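Week two with the Jenasora grippers on both arms. The brochure promises "fabric-ready." 1/5

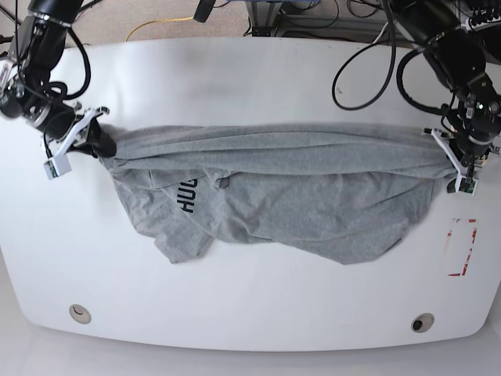
Hendrik Venter wants to know if they beat the old Berstead pair on T-shirts, and whether I've tried anything thicker. 2/5

On T-shirts, a bit. I've logged 428 grasps with the Jenasoras and 191 with the Bersteads, so don't quote me yet. Thicker: no. 3/5

A pinch at two corners is the easy part anyway. The rest of the shirt still sags into a heap, and no finger pad fixes that. Vundham's demo video cuts right before the fold. Funny place to cut. 4/5

Also, $2,351 a pair. For that I'd like a cable that doesn't need rerouting every Wednesday. Hoodies next. 5/5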